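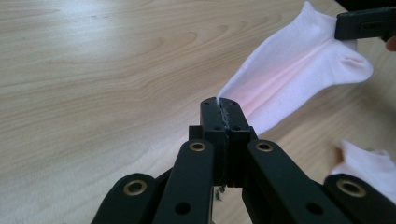

Grip pads wear out long before anything else does, according to Lizeth Pacheco, and a gripper that drops a sock is far more likely to need a new lining than a new motor. Her remark sums up a change in how the hand-held grippers at Handiteo's Alvarado workshop are looked after. Since Thursday the two-jaw tools have been on a fixed service round, replacing the old habit of mending them when an operator complained.

The workshop has 12 of the tools in use. They are worked by hand in pairs, mostly on small laundry items such as socks, and the movements are used to teach the folding cell next door. Fabric is hard on them. Lint gathers in the seam between the fingertips and under the jaw housing, and the thin grey lining on the inner faces frays with use — a white sock stretched between two sets of jaws soon shows whether the pinch is holding evenly.

Under the new round, each gripper is checked after 200 folds. The operator opens the jaws fully, picks out loose thread with tweezers and wipes the fingertip faces with a dry cloth. Compressed air is no longer allowed, after staff found it drove fluff further into the pivots. The arms are then opened and closed by hand to feel for stiffness at the brass bushings. No oil is used on them, as it marks the fabric.

Linings are to be replaced when the edge has lifted or the surface has gone fluffy enough to catch on knitted cotton. The old strip is peeled off, the glue is cleaned away and the new one is pressed down with the jaws closed on a card spacer for 7 minutes. Both sides are changed together, even if only one looks worn. A strip fitted on one side alone leaves the jaws meeting off centre, and the sock then creeps out towards the thicker pad.

The screws on the fingertip blocks are also checked at each lining change. Two blocks had worked loose since spring, and in both cases the fault was first put down to the software.

Spare linings are cut to size by Skendska and delivered in packs to the stores counter. Operators at the Kisau site, who handle towels and heavier cloth, have asked for a thicker version. A trial batch is expected there in August, though it will not fit the Alvarado tools without a change to the closing stop.

A log sheet now hangs at each bench. It has columns for the tool number, the fold count, the date of the last lining and anything odd noticed during the check. Tools that still slip after a lining change go on the red shelf and are stripped down on Friday mornings. Arms are kept in their original pairs when this is done — mixed pairs have caused uneven closing in the past.

Pacheco said spare tweezers had been ordered for every bench. Until they arrive, operators should borrow a pair from stores and sign for it.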